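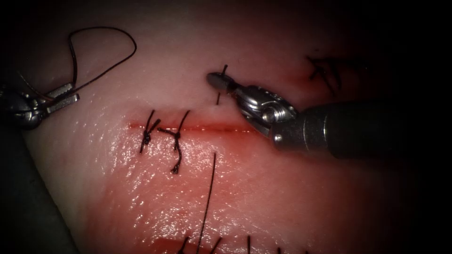

Ticket 2660
Site: Dorirden bench lab
Cell: two-arm suturing cell, bay 4
Component: right instrument, wrist and jaw drive
Reported fault: jaw angle error under load, intermittent
Priority: normal
Status: monitoring

Initial report

Right instrument throws a jaw position warning when closing on thread. Controller log shows commanded angle and motor-side angle agreeing until contact, then the motor side lags and the warning latches. Left instrument not affected. The warning clears on re-home and comes back within a few stitches. Code in the Gitgate log viewer is 77, jaw tracking.

Cell software was updated in August. The fault is not present in logs from before the update, but the right instrument was also exchanged that same month, so the two can't be separated on dates alone.

Checks, first pass

1. Re-homed both arms. No change.
2. Swapped the sterile adaptor plates left to right. Warning stayed with the right arm.
3. Swapped instruments left to right. Warning moved to the left arm. Fault is in the instrument or its stored calibration. Arm and motor pack cleared.
4. Instruments returned to their original sides.
5. Checked the lives counter on the right instrument: 147 uses logged. Inside the limit we work to.

Checks, second pass

Pulled the right instrument and opened the rear housing. Jaw cables seated on their capstans, no fraying at the crimps. One of the two jaw cables was slack at neutral. Worked the wrist through full pitch and yaw by hand and the slack did not take up. Tensioned to the Lornari bench procedure, then repeated the hand check. Even on both sides.

Cleaned the wrist with the soft brush and flushed the shaft. Dried with low-pressure air. Do not use the shop line for this, the pressure is too high and it drives debris into the pulleys.

Refitted and ran the open/close cycle in free air with no warnings. Moved on to the pad.
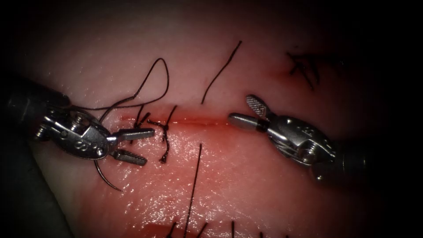
Both instruments at the incision, right jaws open and empty, needle at the left.

Pad test notes

Tracking limits were left at default for this test. It is tempting to widen them to get through a session, but that hides the slack instead of fixing it. If you find them widened on this cell, put them back and note it here.

Warning appeared once during the pad test, on a thread pull with the wrist near its yaw limit. Not seen at mid-range. Compared the calibration file on the controller with the label on the instrument and found the serials did not match. The controller was still loading offsets for the previous right instrument.

Action taken

Deleted the old offset file. Ran the full jaw calibration from the maintenance menu with the pad removed, arms parked high, then saved and power cycled the controller. Confirmed on restart that the serial in the log header matches the label. Pad refitted and test resumed. 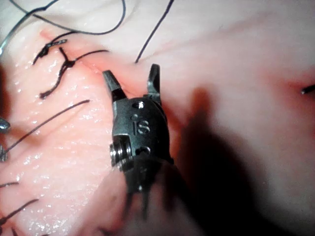
Rusnák wrote: We had the same code after an exchange and recalibrating was only half of it. The new cable kept stretching for the first few sessions. Check tension again before you close this, and do it with the wrist at neutral or the reading is no use.

Reply from site

Agreed. Ticket stays open until the tension has been rechecked. Added to the exchange checklist for bay 4: compare serial in log header with instrument label, delete old offsets, calibrate, recheck cable tension at neutral after the first sessions.

Outstanding

Tension recheck, right instrument.
Ask Lornari whether the controller should refuse to start on a serial mismatch. At present it loads the old file and gives no message.
Spare cable set to be ordered to Dorirden.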